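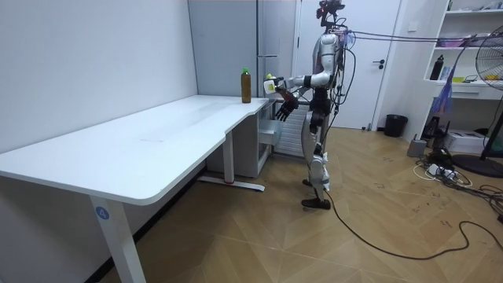 **Figure 3.** The humanoid platform at workstation 4, with one arm extended over the desk towards the bottle.

### 4.2 Workstation and task procedure

The practical part of the module was carried out in the ground-floor teaching room of the Nghiêm building. Each student team was assigned a desk identified by a numbered sticker on the leg, and the number was entered in the team's log together with the name of the operator. The arrangement at workstation 4 is shown in Figure 3. The robot stands at the side of the desk and reaches over its edge, while the target object, a clear plastic bottle with a green screw cap, is placed upright at the far end of the desktop.

The bottle task was the second of the graded exercises. Teams were required to bring the hand to a position beside the bottle, close the fingers, lift, and return the bottle to the desk without tipping it. Objects were used as bought, and the level of the contents was allowed to differ between sessions. Ngọc Lâm and Sang Mai, who supervised the laboratory hours, set the starting position of the bottle before each trial but gave no advice on the approach path.

Control software was supplied to students as a partly completed package named Clamska. The package handled balance and joint limits; the reaching behaviour was left for the teams to write. Most teams began with fixed waypoints and moved to camera-based correction later in the course, although two teams kept fixed waypoints until the final assessment. Changes to the balance settings were not permitted.

### 4.3 Trials recorded

Across the module, 902 trials of the bottle task were logged by 41 students. A trial was counted from the operator's start command to either a completed return or a stop. Stops were recorded under three headings: operator stop, software stop, and loss of contact with the object. Where more than one heading applied, the earliest event was used.

Trials interrupted by cable handling were removed before analysis. The tether and floor cables limited where an operator could stand, and early sessions showed that teams lost time when this had not been agreed beforehand. From the third week, one member of each team was therefore given sole charge of the cables – a role that rotated between sessions and did not affect the individual mark.

### 4.4 Student records

Each team kept a written log in addition to the automatic record. The logs were collected on May 16, 2024 and coded separately by Thư Tô and Lộc Doãn, using the scheme given in Appendix B. Disagreements were settled by discussion with Kiều Lã. The coded entries fall largely into two groups: remarks on the hand's angle at approach, and remarks on timing between the arm and the fingers. The second group grew over the course of the module, particularly among teams that had already changed to camera-based correction. Section 5 considers these entries alongside the trial results.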